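Niten Tabletop Set: Collection Gallery

Station 2, August sessions

The Niten set is a body of teleoperated pick-and-place episodes recorded at Vellton for training the Prullis grasp policy. This page shows the collection work at Station 2, where the bowl tasks were recorded. Station 1 (cloth and soft goods) has its own page.

An episode starts when the operator presses the left pedal and ends when the arm is back in its rest pose. Video, joint positions, gripper width and the task sentence are written to one file. Operators work in blocks of 25 episodes and then change places with the person doing resets. The August sessions produced 629 episodes, of which 22 were rejected at review. Rejected files stay in the archive with a reason code but are excluded from the training split.

All views on this page come from the head camera. It is the only view the policy receives at run time, so it is also the view used for review. The wrist stream is stored separately and sampled only when a reviewer cannot decide whether contact was made.

Single-bowl layouts

One bowl, open surface on all sides, gripper empty at the start of the approach. Bowl position is drawn from a list before each episode and set by hand. The operator does not see the list.
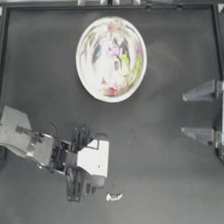

White bowl, dark surface, gripper empty. The glaze reflects several colors; the bowl has no contents.

Glossy bowls are kept in the set on purpose. Reflections on the inner wall shift with the bowl's position, and an early Prullis checkpoint treated strong color patches as graspable items. Episodes with an empty reflective bowl are labeled "empty" in the contents field even when the interior looks busy. Reviewers should check this field first.

Small light-colored scraps on the surface are labeled "debris" if they are not named in the task sentence. They do not invalidate an episode unless the gripper touches them. Fixtures at the edge of the workspace are masked during labeling and need no tag.

Notes on labeling

Labels are made in Nimri, one pass per episode, with a second pass on every episode that contains a failed grasp. A failed grasp is any closure of the fingers that does not end in a lift. Failed grasps are kept if the operator recovers within 20 seconds. Longer recoveries are cut at the last open-gripper state and the remainder is discarded.

Task sentences are written before the episode and are not edited afterward. If the operator did something other than what the sentence says, the episode is rejected with code M. Spelling errors in the sentence are left alone.

Known issues

Exposure was locked for the bowl sessions. Bright white parts can clip, which affects edge labels on the gripper housing more than on the bowl rim. Use the joint log for gripper pose where the two disagree.

Pedal timestamps from the Tuesday session run ahead of the video clock. The corrected files carry the suffix "b" and replace the originals in the current release.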